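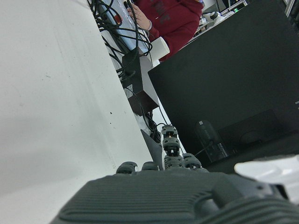

One finger up, the others folded, at the teleoperation bench at Mullside.

I went out to Mullside in December with Colm Lynch, who had heard they were letting people in on the Sunday to look at the hand work. It is a low building behind the bus depot and there is no sign on the road side, so go past the depot gate and turn in at the second driveway. Parking is free. We got there a bit after ten and there was already a line for the sign-in sheet.

They take visitors through in small groups. Ours was led by Bernadette Ó Riain, who runs the teaching side. She has been there five years and before that she worked on prosthetics. She kept the talk short and got us to the benches quickly, which I appreciated.

Mullside does two kinds of teaching. In the first, a person takes hold of the arm and moves it through the job, and the joint positions are recorded as it goes. In the second, the person stands apart from the robot and drives it remotely, with their own hand movements copied by the robot hand. Most of the morning was about the second kind.

The first room had an arm with a plain two-finger gripper, set up for teaching by hand. Malachy Geraghty showed us how to lead it. You press a button near the wrist, the arm goes slack, and you walk it over to a tray, close the gripper on a plug, and walk it to a socket. I had a go. It is heavier than I expected when you change direction, and my path had a wobble in it that you could see clearly on the plot afterward. Malachy said wobbles are fine as long as there are plenty of other runs without them. What causes trouble is stopping halfway to think, and they cut those runs out.

The hand room is at the back. The hand there has proper fingers with several joints each and a small pad at the tip. There are a lot of cables on the bench, and you are asked to keep bags and coats behind the yellow line. A camera sits at the wrist, so the recordings have the fingers in them along with whatever the hand is near. The operators watch that view while they work, and it took me a while to make sense of it, as the picture tips over whenever the wrist turns.

Before any real task they run each finger on its own. One goes up while the rest stay down, then the next. Pui-shan Mok explained that the mapping from a person's fingers to the robot's is never quite right at the start of the day. People's hands are different sizes and the glove sits differently each time it goes on. If the wrong finger moves, or two move together, they redo the mapping. The thumb is the hardest, and she said some operators never get a thumb they are happy with.

The mapping software is called Gilolent and was written in-house. The recordings go into a second program, Nurex, where someone marks the start and end of each attempt and whether it worked. Aidan Ó Gríofa does much of that marking. He had 3461 attempts stored for one task, picking up a connector and turning it the right way round, and he had watched every one of them. He can get through more than 60 in an hour if they are clean.

I asked him how many the robot needs before it can do the job alone. He said it depends on how much the parts move around between tries. For the connector task they tested it after each batch, and the last test gave 56 good pickups out of a hundred. Colm thought that was low. Aidan said it was up from where they were in the fall, and that most of the misses were at the turning step, where a finger slips off the edge.

We did not get to drive the hand ourselves. It is kept for trained operators because the finger joints are costly to replace. I would have liked a turn, but I can see why. They do let you put on the spare glove and watch a drawn hand follow you on a screen. Mine had a ring finger that would not straighten.

Lunch was sandwiches in the Mulcahy room upstairs, and there was decent coffee. A fellow from a packaging plant asked whether operators get tired, and Bernadette said yes, they swap over often because the recordings get sloppy otherwise.

If you go, wear closed shoes or they will not let you past the front desk. Allow two hours. The building is cold, the hand room more than the others, and the washrooms are on the ground floor only. They plan to open again in spring and the sign-up sheet is kept at the desk.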